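Why Does a Kitchen Have a Corner? (And Other Things I Wonder About While Washing Up)

I spend a lot of time in kitchens. Some of that is because I like toast. But mostly it's because kitchens are one of my favorite kinds of room to think about. Every bit of a kitchen got decided by somebody - how high the counter is, where the sink goes, which way the doors swing, even the shape of the cup you drink your milk from. So let's go on a little tour, and you can check your own kitchen as we go. Bring a ruler if you have one!

The shape of the room

Stand in your kitchen and look at the counters as if you were a fly on the ceiling. What letter do they make?

If they run along just one wall, that's an I. If they go along one wall, turn a corner and go along the next wall, you've got an L. If they turn two corners, it's a U. My grandmother had a tiny I kitchen in Wirkcombe, so narrow that if she opened the oven, I had to stand in the hallway. I have an L now, and I love it, because I can stand in the bend and reach things on both sides just by turning. Try it. Put your feet in one place and pretend to make a sandwich. How much can you reach without taking a step?

People who plan kitchens think about this all the time. My friend Aiman Tjoa plans them for a living, and when he starts a new one he puts tape down on the floor where the counters will go. Then he walks around inside the tape carrying a pan. There's nothing in the pan! He's just finding out how many steps it is from the stove to the sink, and whether he'd bump into somebody who was getting a drink.

The trouble with an L is the inside corner. On top it's fine, you can put a toaster or a plant there. Underneath, it's a cave. The cupboard goes way back into the dark where your arm can't follow, and that's where lids go to live. Some kitchens have a round shelf in there that spins, so you push it and the things at the back come around to the front. Ours doesn't spin. I once found a cake pan in it that I'd forgotten I owned.

The top: a very tough table

A counter gets treated worse than nearly anything else in the house. We drop things on it, spill juice on it, roll dough on it, and drag heavy bowls across it. So what should you make it out of?

Wood is warm and nice to touch, but it can soak up water and get stained. Stone is hard, but some kinds of stone are full of tiny holes, too small to see, and a splash of grape juice can sneak right in. Then there's a stone that people make themselves. You take a mineral called quartz, crush it up small, mix it with a kind of strong glue called resin, press it into a big slab and bake it hard. The resin fills the gaps, so the juice has no place to go and you can wipe it off. The makers can even put gray wiggly lines through it so it looks like marble from a mountain.

Those lines are called veins, by the way. (Yes, like the ones in your arm.) In real marble they come from other minerals that got mixed in while the rock was forming, deep underground, a very long time ago.

You may have noticed that some counters are shiny and some are dull. A shiny one has been polished until it's super smooth. When light hits a smooth surface, it bounces off all in one direction, sort of like a ball off a flat wall, and you see a reflection. When light hits a rough surface it bounces every which way, and you don't. You can test this with a sheet of kitchen foil. Look at yourself in the shiny side. Now crumple the foil, open it back up, and look again. Where did you go?

Doors, handles, and one sneaky trick

Here's a thing to look for in the lower cupboards. When two doors sit side by side and share one cupboard, where are the handles? I'll bet they're near the middle, close together, almost touching. The hinges are on the outside edges, and the handles are as far from the hinges as they can get.

That's the trick! A door is a kind of lever. Push on it far from the hinge and it moves easily. Push on it close to the hinge and you have to work much harder. Go try it on a bedroom door (gently, please, and watch your fingers). Use one finger by the knob, then one finger near the hinges. Same door, same finger, and it feels like the door put on weight.
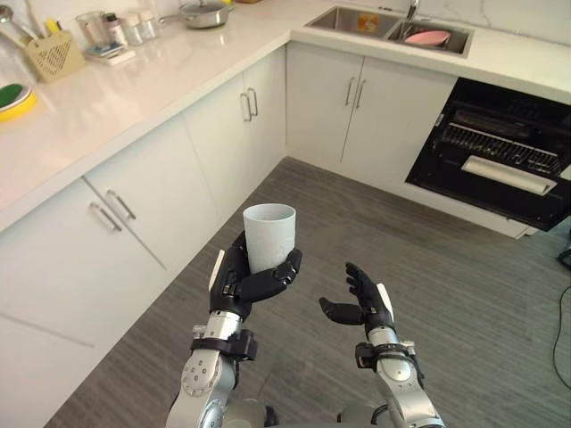 A plain white cup in a white corner kitchen, with bar handles on the cupboards and a double sink.

I like kitchens with plain flat doors like those. They have no grooves for crumbs and sticky fingerprints to hide in, so they're quick to wipe. My own doors have a fancy frame around the edge, and I clean along it with an old toothbrush while muttering.

And look at the handles. A bar handle stands out from the door a little, leaving a gap for your fingers to go behind. That's handy when your hands are covered in flour, or when you have something in the other hand and only a finger or two to spare. A little round knob is harder. You have to pinch it.

Why are there two sinks in one?

Plenty of kitchens have a single sink, which is one big bowl. Others have a double, with two bowls side by side. I grew up with a single and didn't see the point of a double until I was grown up and had one.

What you do is fill one bowl with hot soapy water and leave the other for rinsing. Wash on one side, rinse on the other, then onto the rack. The soapy water stays soapy, because you're not running the tap into it all the time. You can also soak a nasty pan in one bowl and still have a place to rinse your strawberries. The bad part is that each bowl is smaller, and my biggest soup pot won't lie down in either of them.

A lot of sinks are made of stainless steel. Steel is mostly iron, and iron left out in the wet turns into crumbly orange rust. So why doesn't a sink rust, when it gets wet every single day? The answer is a metal called chromium that's mixed into the steel. The chromium joins up with oxygen from the air and makes a skin over the metal, far too thin for you to see. It keeps the water away from the iron. If you scratch it, the skin grows back all by itself. I think that's one of the best things in the whole kitchen, and it's been sitting there under the dirty plates.

The floor

Look down! Is your floor wood, or does it only look like wood? Lots of kitchen floors have a wood pattern and are really something else, such as tile or vinyl, that doesn't mind a puddle. To find out, hunt for two boards with exactly the same knots and swirls. Trees don't repeat themselves, but printers do. My neighbor, Faizal Harahap, was sure his floor was real wood until his daughter found the same knot, shaped like a duck, in front of the fridge and again by the back door.

Now, the cup

I saved the cup for last because it's my favorite. Pick a straight one, with sides that go right up and down. That shape has a name. It's a cylinder, the same as a soup can.

Why round? Well, drink out of a square one and find out. The juice pours out at the corners and goes down your chin. A round rim is the same wherever you put your lips. It's also easier to wash, as there aren't any corners for old cocoa to get stuck in. And your hand likes it. When you curl your fingers around a cylinder, they come around one side and your thumb presses against the other, and it doesn't matter which way you've turned the cup.

How much does a cup hold? It depends on the cup, and you can measure yours with a kitchen jug. Fill your cup to the very top with water, carry it v-e-r-y slowly to the jug, and pour it in. Mine holds 267 milliliters when it's full to the brim. I'd never drink from it that full, though. Leave a finger's width at the top and you can walk across the room with dry socks.

Try it yourself: the grip test

You'll need a plastic cup, a towel and a sink.

Fill the cup halfway with water. Hold it low down, near the bottom, and tip it gently from side to side over the sink. Then hold it up near the rim and do the same. Which one feels wobblier?

Next, put the cup down and get your hand soapy. Pick the cup up again. Did you squeeze harder without meaning to? Your skin can feel tiny slips, and your hand tightens up before you've had time to think about it. Rinse off, dry your hand on the towel, and see how lightly you can hold the cup without it sliding.

Then mop up whatever you spilled. I always spill some.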